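町の音を録りつづける人に会いに行く

川沿いの古い倉庫を改装した建物の2階に、音の保存を手がける小さな工房「コサセック」はある。階段を上がると、まず棚いっぱいに並んだテープの箱が目に入って、それから、なんともいえない紙と埃の匂いがしてくる。子どもの頃に通った図書室の奥のほうを思い出して、約束の時間より少し早く着いてしまったこともあり、しばらく入口で深呼吸などしていた。

「その匂い、お好きですか。嫌がる方もいるんですよ」

そう言って笑いながら出てきてくださったのが、この工房の主宰者である。もう長いこと、市場の呼び声や踏切の警報、豆腐屋のラッパ、銭湯の下足札の音といった、暮らしのなかの音を録りためてこられた。名前は出さないでほしい、音のほうが主役だから、というご希望なので、ここでは主宰者さんと呼ばせていただく。

お茶をいただきながら、まずは始まりのところから伺った。

「最初は祖母の台所なんです。祖母が糠床をかき回す音がね、好きで。中学生のときに、叔父のお下がりの録音機を借りて、こっそり録ったんですよ。祖母に見つかって、そんなもの録ってどうするのって叱られましたけど、あとで聞かせたら黙って最後まで聞いてくれました」

そのテープは今も棚のいちばん上の段にあるそうだ。聞かせてもらえますかとお願いしたら、少し考えて、「あれは一年に一度、11月だけと決めてるんです」とおっしゃる。お祖母さまの亡くなった月なのだという。わたしは自分の図々しさが恥ずかしくなって、お茶をもう一杯いただいた。

目録に載っている音は、現在2,287件。録った場所、時刻、天気、そのとき風がどちらから吹いていたかまで、細かい字で書き込まれている。頁をめくらせてもらうと、「雨、ときどき止む。犬が二度、鳴きたそうにして鳴かず」などという一行があって、思わず声を出して笑ってしまった。

「鳴かなかった犬も、そこにいましたからね。音にならなかったものも書いておくと、何年かあとに聞いたときに、急にそのときの空気が戻ってくるんです。録音だけだと、意外に忘れてしまうものですよ」

録りに行くときの持ち物は驚くほど少ない。録音機、マイク、毛糸の帽子、飴。帽子は風よけにマイクにかぶせることもあれば、ご自分がかぶることもある。飴は喉のためかと思ったら、そうではないらしい。

「待ち合わせの相手が退屈しないように、です。商店街のご主人なんかに、次のお客さんが来るまで黙っていてください、と頼むわけですから。飴を口に入れてもらうと、みなさん自然に静かになってくださる。ただ、噛む方がいらっしゃるんですよ。がりっ、と入る。それはそれで取ってあります」

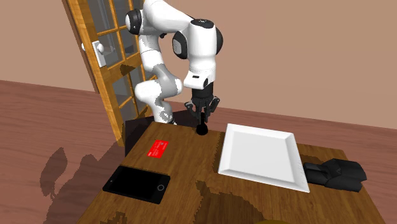 待つことについては、ずいぶん長くお話を伺った。朝の市場であれば、まだ暗いうちに着いて、人の声が増えていくのを隅のほうで待つ。踏切なら、始発の前から立っている。冬の朝は足の先の感覚がなくなるそうで、靴下を重ねるより新聞紙を一枚敷くほうがいいと、これは真顔で教えてくださった。わたしも今度試してみようと思う。

「若い頃はね、珍しい音ばかり追いかけていたんです。遠くのお祭りですとか、もうじき廃線になる駅ですとか。もちろん今でも行きますよ。行きますけれど、あとになって聞きたいと言われるのは、たいてい、どこにでもあった音のほうなんですね。黒電話のダイヤルが戻る音とか、ガラス戸を引く音とか。あの頃のわたしに、もっと家の戸を録っておけと言いたいです」

ガラス戸と聞いて、わたしは自分の実家の勝手口を思い出した。下の敷居が少し歪んでいて、途中で一度つかえるので、持ち上げるようにして引かなければならない。あの、がた、すう、という音は、建て替えのときになくなってしまった。そんな話をつい長々としてしまったのに、主宰者さんは嬉しそうに聞いてくださって、「その、つかえるところがいいんですよねえ」と何度もうなずいておられた。

工房では、よその方が持ち込むテープの修復も引き受けている。いちばん多いのは家族の声だそうだ。かびの生えたもの、伸びてしまったもの、上から歌番組を録ってしまったもの。どのくらい助かるものなのでしょう、と尋ねると、それはお預かりしてみないと何とも、と慎重な答えが返ってきた。

「ですから、お約束はしないんです。でも、聞こえにくくても、喜んでくださる方は多いですよ。以前、お父さまの声をという娘さんがいらして、結局、残っていたのは咳払いと、襖の閉まる音だけでした。申し訳なくてね。そうしたら、これは父です、とおっしゃった。襖の閉め方でわかるんだそうです」

話しながら、主宰者さんは湯呑みを両手で包むように持っておられた。わたしのほうは、ノートを取る手がしばらく止まってしまった。

この秋には、集めた音を聞いてもらう催し「プロバート」が開かれる予定だ。会場は工房の下の階で、椅子を壁に向けて並べ、背中のほうから音を流すという。名前の由来を尋ねると、昔よく通った喫茶店から勝手にいただいたものだそうで、「店主には、まだ言っていません」とのこと。その店には分厚いトーストがあって、耳を切り落とす音が大変によいらしい。もちろん、それも目録に入っている。

催しでは、近所の方々から寄せられた53件の音も流れる。やかん、縄跳び、夕方の放送、赤ちゃんの寝息。なかには、ひと晩分の冷蔵庫の音を送ってくださった方もいて、さすがに全部は流せないので、どこを選ぶかで頭を悩ませておられた。

「ぜんぶ聞きましたよ、もちろん。途中で一度、ぶるん、と大きく震えるところがあって、そこがとてもいい。そこにしようと思うんですが、前後の、なんでもないところもないと、やっぱり良さが伝わらないんですよね。難しいです」

これから録りたい音はありますか、という質問には、ずいぶん長い間があった。窓の外で、自転車のブレーキがきい、と鳴って、主宰者さんはそちらに耳を傾けてから、ゆっくり話してくださった。

「雪の音を、もう一度。降る音ではなくて、屋根から落ちる前の、きしむような音があるんです。子どもの頃に布団の中で聞いたきりで、録れたことがなくて。毎年、今年こそと思っているうちに、このあたりも雪が少なくなりました。もう少し北へ行けばいいんでしょうけれど、できればあの家の、あの屋根の下で録りたいんですよ」

その家は今もあって、ご親戚が住んでいらっしゃるそうだ。寒いから来なくていいと毎年言われながら、毎年出かけて、炬燵でみかんを食べて帰ってくる。みかんの皮をむく音ばかりがたまっていく、と困ったような顔をなさるのだけれど、目録のその頁を見せてくださる手つきはずいぶん楽しそうだった。

予定の2時間近くがあっという間に過ぎて、おいとまするときになって、主宰者さんが机の下から小さな録音機を出してこられた。今日の会話を録っておられたのかと思ってどきりとしたら、そうではなくて、「階段を下りる音をいただいてもいいですか」とおっしゃる。もちろんどうぞとお答えしたものの、いざ録られるとなると、どんなふうに足を下ろせばいいのかわからなくなるものだ。手すりにつかまって、妙に丁寧に、一段ずつ下りた。途中で鞄の金具が壁に当たって、こつん、と鳴った。

下から見上げると、主宰者さんは録音機を持ったまま、もう片方の手を大きく振ってくださっていた。

(2020年7月10日)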